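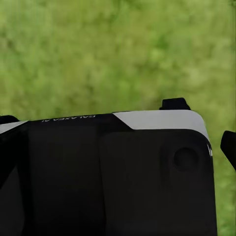 Simulator view over the gripper's wrist housing, with grass behind. The maker's name reads backwards from this side.

Visit report: open day at the Praltalberg robotics course

Reading time: 2 min

The robotics course at Praltalberg opens its lab once a year, in August. I went for the afternoon session, which started at 2 and was given over to the student manipulation project. The project is called Skistano. It runs for one term and is done almost entirely in simulation, with hardware time at the end for teams that pass a review.

The class has 26 students this term. They work in a long room on the ground floor, with workstations along one wall and a whiteboard on the other. The simulation is rendered on a shared server, and each team gets a fixed block of time on it. Blocks are 20 minutes. One team told me they spend the first part of every block loading the scene, and they have asked for longer blocks next term.

The task is pick and place on an outdoor ground plane. Students write the grasp planner and the approach path; the physics engine and the robot model are supplied. The wrist view is the one they check most often. It shows how close the fingers are to the housing and whether the approach angle leaves enough clearance. The blurred grass gives little help with depth, and two teams had added a distance readout to their own displays.

I watched a planner review by the team that calls itself Bang. Their method samples candidate grasps, throws out those that collide with the wrist, and ranks the rest by path length. The log for the session listed 1681 candidates. Most were rejected at the collision check. The instructor asked why the check used a single box for the whole housing when the corners are rounded. The team had no measurement of what the box costs them and was told to run the comparison before the next review.

Grading is by written report and a live run. The report counts for more. Teams must submit their failed runs along with the good ones, and a run without a log is not graded. I think this is a sound rule — the two reports I read were clear on where the planner breaks down.

The hardware room was open for the last part of the visit, but no runs were scheduled. Logging software for the course comes from Comodport, and the file format is documented in a handout at the door. Visitors may take a copy. Parking is behind the building, and the side entrance is the closer one.

Related reports
Comodport: a morning in the test hall
Student grippers at the Praltalberg spring fair
Skistano, first term: notes on the planner task

Contact | Copyright, all rights reserved | Back to top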